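Humanoid doing room resets, what happens to our hours?
Workplace & Industrial forum > Accommodation and cleaning

wostrowski
I run housekeeping at Brarnier, a staff lodge with 54 rooms and mostly fly-in crews. Management has had a humanoid from Jeltetska learning room resets since October. So far it only does the pickup before the attendant comes in to strip and make the bed. I'd like to hear from anyone whose site is further along. Our attendants are asking me what it means for the roster and I don't have much to tell them. 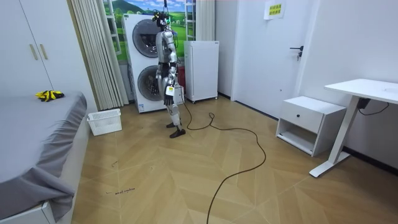 The unit in the training room, beside the washer-dryer

keegan_b
We had one for a winter at Prallitine. It didn't cut anyone's hours, but it moved them. Two people went from rooms to what they called "attending", so standing in the hall with a tablet waiting for it to get stuck. One of them liked it. The other asked for her old job back after three weeks.

wostrowski
What was it getting stuck on?

keegan_b
Soft stuff, mostly. Anything that crumples. Towels were all right by the end.
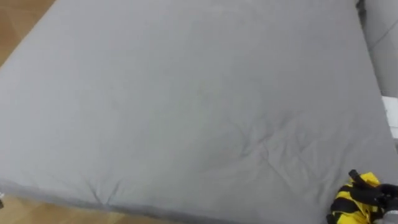

Yellow and black item in the gripper, near the corner of the bed

linenroom56
I don't agree that it doesn't cut hours. It doesn't cut them the first winter. Our laundry went from five people to three after the folding line came in, and we got the same talk about moving people around. Get it in writing before the trial ends.

keegan_b
A folding line is a different thing. That runs all day. Ours did a room in the time it took Marlene to do four.

linenroom56
And the next one will do it faster. I'm not against the machine — I've got a bad shoulder from 3000 fitted sheets a season and I'd hand those over tomorrow. I'm saying ask what happens to the hours.

wostrowski
Fair. I've asked for a meeting. This is my list so far, add to it if you like.

1. Who is responsible if something of a guest's gets damaged or ends up in the laundry.

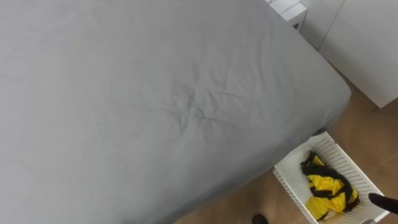 2. Whether attending is paid at the attendant rate or the lead rate.

3. Whether room quotas stay the same while it's on the floor.

keegan_b
Add cables and chargers. Crews leave them all over the floor and somebody has to check before it walks in. At our place that check never went on anyone's sheet, it just got done for free.
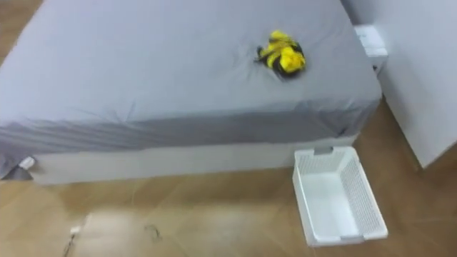

tamsin_r
Does the attendant have to stay in the room while it works?

wostrowski
At our place somebody has to be within reach of the stop button, so in the room or at the open door. That's our own site rule and yours may differ.

linenroom56
So that's one person's time per room, on top of the bed. Put that on the list too.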